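Pre-purchase inspection checklist: table-setting cells
Site: Cletden, main floor
Date: 2020-10-09
Purpose: decide what we repair, what we reorder and what goes in next year's equipment request

Marks used: OK, FIX (work we can do from stock), BUY (needs a budget line), HOLD (no decision yet).

1. Frame and table

1.1 Extrusion joints tight at all corners - OK
1.2 Tabletop secure, no lift at the edges - OK
1.3 Arm bases bolted, no play when pushed by hand - FIX
Comment: Slight movement on one base. Retorque and check again before the Endent quote is signed, as the mounting plates are priced separately.
1.4 Both arms reach the utensils, cup and pan from their current mounts - OK
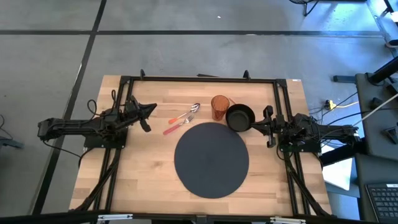
1.5 Spare clamps on hand - BUY
Comment: We have been moving clamps from one cell to the next. Add 2 sets.

2. Cables and power

2.1 Arm cables free through full travel - OK
2.2 Cables kept off the walkway - FIX
Comment: Floor runs need covers. Luo sells them by the length, so measure first. The August order came up short.
2.3 Power strips on the approved list - HOLD
Comment: Facilities still has the list. Do not order strips until it comes back.
2.4 Emergency stop within reach of the operator's chair - OK
2.5 Stop tested with all arms moving - OK

3. Grippers

3.1 Fingers close evenly - OK
3.2 Finger faces free of chips and deep wear - FIX
Comment: Swap the worn pair from stock. That leaves us with no spares.
3.3 Spare finger pairs - BUY
Comment: Order 4 pairs. Rolel quoted $1,312 for the lot, shipping included. Their lead time is longer than Endent's but the fingers fit without an adapter.
3.4 Wrist camera view clear of loose cable - OK
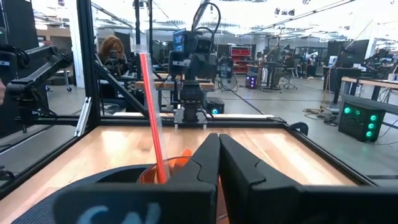
Huiling Jiang
Equipment Planning

4. Panels and access

4.1 Transparent panels clean and free of cracks - OK
4.2 Panel fasteners present - FIX
Comment: Replace the missing ones from the parts drawer. No need to put these on the request.
4.3 Operator can see the whole table from the seat - OK
4.4 People at nearby desks outside arm reach - OK
Comment: Check this again if we add a cell. I would like the floor plan settled before we ask for money for another frame.

5. Task items

5.1 Cups, bowls and pans free of sharp edges - OK
5.2 Straws and placemats stocked - BUY
Comment: Cheap, but they wear out and have never had their own line. Put them under consumables with the utensils. Stay with the same cup and bowl models, or the grip settings have to be redone.
5.3 Gripper clearance at the bowl rim checked at low speed - OK 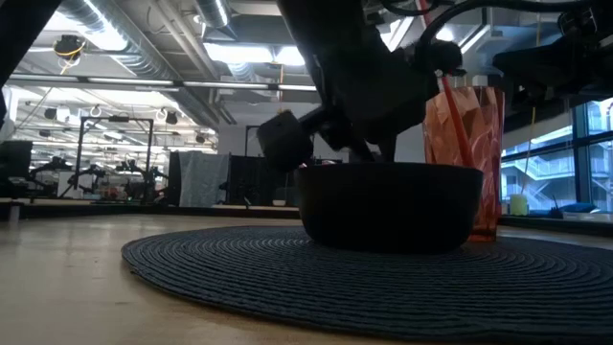
Item 5.3: gripper at the bowl, cup and straw behind

5.4 Liquids kept out of the cell - HOLD
Comment: Yulan Jia wants to know if next year's tasks will include pouring. If they do, we need drip trays and sealed connectors, and the quote from Rolel does not cover either one.

6. For the budget request

Clamp sets: BUY
Finger pairs: BUY
Floor cable covers: measure, then price through Luo
Consumables: new line, amount to come from Yulan
Drip trays and sealed connectors: HOLD, depends on 5.4
Additional frame: leave out of this round

Open items go back to Huiling with the part number written next to the checklist number. Anything marked FIX should be closed before the request is sent, so we do not pay for parts we already have in the drawer.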